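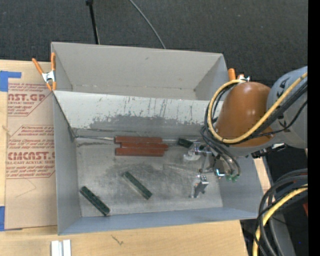

Setting up the Tullgate bin-picking kit on a bench

The Tullgate kit arrives in two boxes and a mood of great optimism. The quick-start card says you will be picking parts by lunch. It doesn't say on which day. What follows is the order I would do things in if I had to do it again, which I did, in September, when we moved the whole cell to the Stendstead shop.

What you get for the money

The full kit is $1,198 and includes the gripper, two sets of fingers, the valve block, tubing, a wiring harness and a license for the picking software. The software and harness alone are $698, if you already have a gripper you like. You supply the arm, the air, the 24 V power and the patience. There is no bin in either version. The catalog will happily sell you one, but any stiff metal tray with sloped sides will do, and an old one is better. A brand new shiny floor throws back every light in the room.

Step 1. Fix the bin down

The software assumes the bin stays where you told it the bin was. Bins don't know this. Clamp yours before you measure anything, and if it has a divider, put your spring clamps at the ends of it, where the arm has least business going. Then push the bin with your hand, hard. If it slides, it will slide at 2 a.m. as well.

Mark the corners on the table with tape or pencil. You'll be glad of it the first time somebody borrows your clamps.

Step 2. Mount the gripper and route the air

Bolt the adapter plate to the arm, then the gripper to the plate, snug but not heroic. Push the tubes into the fittings until you feel the second stop. Most of our early "gripper faults" were a tube that had only met the first one.

Leave more slack than looks tidy. The manual shows the hoses strapped neatly along the arm, and they look lovely there until the wrist turns over and pulls one out. A big ugly loop is fine. Jog every joint to both ends of the travel you plan to use, slowly, with one hand near the stop button, and watch the hoses instead of the gripper.

Step 3. Teach the walls

Open the Bin tab and choose Touch Corners. You'll be asked to bring the fingertip to four points on the rim and one on the floor. If your bin is split into compartments, teach each one as its own bin. The software has a Divided Bin option, and I'm sure it works for someone. Ours treated the divider as a suggestion.

Set the wall margin to the wide setting for now. Sloped walls are where the paint goes. You can tell how long a cell has been running, and how ambitious its owner was with this number, by looking at the divider.

Step 4. Start with blocks

Resist the urge to tip in your real parts. Plain rectangular blocks are dull and forgiving, and they make it obvious whether a miss was the software's fault or the part's. Use a couple of colors if you have them. Dark blocks on a scuffed floor gave us the most trouble, and turning up exposure in the Camera tab helped more than any of the clever filters.

Lay a few side by side, touching, and drop the rest at whatever angle they like. The touching ones are the real test – the fingers need a gap to get into, and there isn't one. Turn on Nudge First under Pick Strategy and the arm will shove at a row before trying to lift from it. It looks rude. Leave it on.

Step 5. Let it run, then be honest about the numbers

Run a full session at half speed before you touch the speed slider. The log counts a pick as good when the fingers close on something, including, on one memorable afternoon, the other finger. Turn on Confirm Place as well or the percentages are poetry.

Miłosz Wysocka, who looks after the sister cell at Mollondale, gets by with the software-only version on a Ziółkowski gripper. He had to write his own finger offsets, which took him nearly a week. If your week is worth more than the difference in price, buy the full kit.

Spare finger pads ship separately. Order them with the kit.

Last updated January 25, 2022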